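Bench notebook, Grircombe workshop
May, entry begun 9:40 a.m.

Tower refurb, the Vendthorpe lot

Percy wants these machines to be worth something. I am less sure. Vendthorpe let them go as "working pulls, light office use," and I have now read that phrase on enough pallets to know it means somebody looked at the power light. The purchase note says 200 towers. The shelf in the back has whatever it has, and I'm not going to count them again to please the spreadsheet.

Before anything else, the plan as it was handed to me, so that I can argue with it in writing:

Open each tower. Pull the processor and look at the socket. Reseat or replace memory. Blow out the dust. Check the supply. Put in a small solid state drive. Install, label, send to Benjelloun for the reading rooms.

Percy's figure for this is 3 towers an hour for one person. I would like to meet the person. The first one this morning took me most of an hour, and it had the decency to be fairly clean. A good part of that went on old thermal paste which had set like grout. I used alcohol wipes and a plastic card and did not hurry, having hurried once at the old place and cracked something.

The second one I timed properly, with the clock started when the case went down on the bench and stopped when the side panel went back on. 48 minutes, no phone calls. I will try to get it down, but I don't see it reaching 20 without skipping something, and I know which step would be skipped. It would be the socket inspection, because a bent pin doesn't show up until later and by then the machine is in Benjelloun's building.

10:55. On to the question of the supplies, which is the part of the plan I like least.
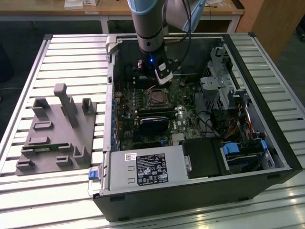 Power supplies are where I disagree with both Percy and the forum thread he printed out for me. The thread claims that any supply from this family of towers will outlive the board, so test the fan and move on. No one in it gives a load figure or says how many they tested. With the case on its side on the slatted table, the supply takes up a good stretch of the lower part of the chassis, with its black label facing up and the blue release latch sticking out past the end of the case, and I will grant that the layout is friendly. You can read the label without taking anything out. But a label tells you what the thing was rated for when it was new. It says nothing about what it does now under load, and a spinning fan doesn't either. So I'm going to load test a sample and write down the numbers, including the boring ones.

Same doubt about the capacitors. The row of blue ones along the edge of the Dell board gets a look under the magnifier before I say anything about it. Percy's position is that bad capacitors were a problem of one particular stretch of years and these are later. Maybe. I have thrown out boards that were also "later." A domed top is easy to spot if you look from low down with a flashlight, and it takes less time than having the argument.

Tools and methods, for whoever picks this up after me:

Magnetic tray for screws. Please use the tray. The muffin tin is for small parts and it had a screw in it this morning that belongs to nothing I own.

Latches before screwdrivers. Most of what comes out of these cases is held by a latch or a slide, and if you find yourself forcing a bracket you have missed one. Blue plastic is your hint. Old blue plastic also snaps, so warm hands and a steady pull.

Socket: raise the retention frame all the way before you look at anything. Flashlight from two directions. Straight rows should look like straight rows, and a bent contact catches the light differently. If you see one, stop and bring it to me or to Percy. Don't try it with a sewing needle, whatever the video said.

Memory: both ends seated, both clips home. Half the "dead boards" that came back from the Gitport batch were a stick sitting crooked. I was told at the time they had been tested, too.

Compressed air: hold the fan blades still with a finger. Short bursts.

11:30. Percy came by and we went over it. His case, put as fairly as I can: Benjelloun only needs these for catalog lookups and typing, they're free to the reading rooms, and a failure rate that would be a scandal in a new machine is fine in a gift. My case is that a gift that dies in the second week costs the person who has to carry it back down the stairs, and that person will be me or Chaimae. He says I'm assuming the worst. I said I'd be happy to assume something else as soon as there's a number. We left it there and he took the good flashlight with him, so add that to the list of things to get back.

One thing he did bring that I can use: the Gitport people kept a sheet of failures by part. Around 300 machines, if their own count can be trusted, which I doubt a little because the column for "other" is larger than any of the named ones. When "other" wins, somebody got tired of filling in the form. Still, memory comes next, then drives, and supplies are well down the list. That goes against what I wrote above and I am putting it here so nobody can say I hid it. On the other hand, they recorded a supply as bad only if the machine wouldn't start at all. A supply that sags under load and makes the thing restart at odd times would have been written down as, I suspect, "other."

Budget. There is 3,000 for parts and it is supposed to cover drives, memory, paste, wipes and shipping. Percy's spreadsheet has nothing in it for replacement supplies. If the sample goes badly we strip the worst towers to feed the rest and deliver fewer machines. I'd like Benjelloun told about that possibility before the delivery, and I'd like it told in writing.

What I am going to do, starting after lunch:

Pull a sample from different parts of the shelf and not only from the front row, where the cleaner ones were put. (By whom? The front row is suspiciously good.)

Load test each supply for half an hour. Write down the voltage at the start, the middle and the end. No ticks and no smiley faces in the results column.

Inspect every socket in the sample, even on boards that start fine.

Memory test overnight. One pass proves very little and I don't care that the screen says PASS in green.

Write the times down as they really are, so the 3 an hour can be retired or, if I'm wrong, so I can say so.

2:15 p.m. First two supplies done. Both held steady the whole half hour. Two is not a result. Third one is on the tester now and has a slight whine that I can hear from the sink. Chaimae can't hear it. Voltage is fine so far.

3:05 p.m. Third one also held. The whine stayed. I've put tape on it with a question mark and the readings, and it does not go in a finished machine until it has been run again from cold.

Chaimae's note, copied in at her request: "I think the supplies are going to be fine and you are going to be annoyed about it. Also the alcohol wipes are nearly out. C. Kettani"

Wipes: she's right, two left in the tub. Ordered. On the supplies I'll wait for the rest of the sample.

Open items

Flashlight, from Percy.
Ask Vendthorpe what "light office use" was, in hours. Expect no answer.
Find out where the odd screw came from.
Check whether the adapter brackets fit before ordering the lot. The seller's page says "universal," so order one.
Whining supply, rerun from cold first thing.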